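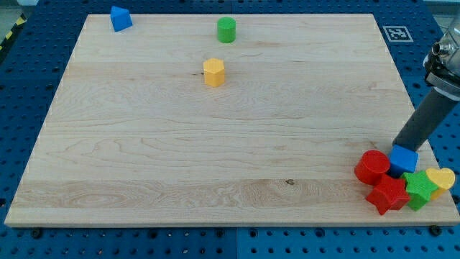

SESDALE — Nistor Brewing says it will put out a barrel-aged version of its Clarkament porter this October, and it would like you to pay for it now. The Sesdale brewery announced on Mar 20, 2019 that bottles will be sold through a prepaid club, with 200 memberships on offer at $46 each. A membership gets you 2 bottles and a glass.

Whether that is a good deal depends on what ends up in the bottles, and on that point the announcement is thin. It calls the beer "our most ambitious release to date," a phrase Nistor also used for last year's smoked wheat, which was still on the shelf at half price in several Irirdale stores this winter. The porter will sit in used whiskey barrels for "an extended period." The brewery did not say which distillery the barrels came from or how many times they had been filled before.

Catinca Husar, who runs the brewhouse, said the base beer is the same Clarkament that has been on tap since the Sesdale room opened, brewed a little stronger to stand up to the wood.

"We tasted a small test barrel and people liked it," Husar said. Asked who the people were, she said they were mostly staff.

She would not give a final strength for the beer. It will depend on the barrels, she said, and the label will not be printed until the beer is ready to package. The same goes for the bottle size, which the sign-up page leaves blank. Buyers are being asked to commit to two bottles of something without being told how big they are.

The refund terms deserve a careful read as well. Money is returned in full if the release is canceled, but a delay does not count as a cancellation, and there is no outside date in the terms. Nistor's cherry sour was promised for one summer and arrived the next. Husar put that down to a problem with the bottling line and said it has been fixed.

Nistor brewed 2,404 barrels of beer last year, by its own count, and has said it wants a second taproom in Irirdale. Husar said the club money is meant to cover barrels and glass and has nothing to do with the new lease. The terms do not say how the money will be held or spent.

None of this means the beer will be bad. The regular Clarkament is a solid porter, dry and a bit smoky, and it costs $6 a pint at the bar — no membership needed. Husar said a keg or two of the aged version will probably be poured in the Sesdale taproom as well, though she would not promise it.

Sign-ups are open on the brewery's website and at the bar. Members must be 21 or older and must pick up their bottles in person.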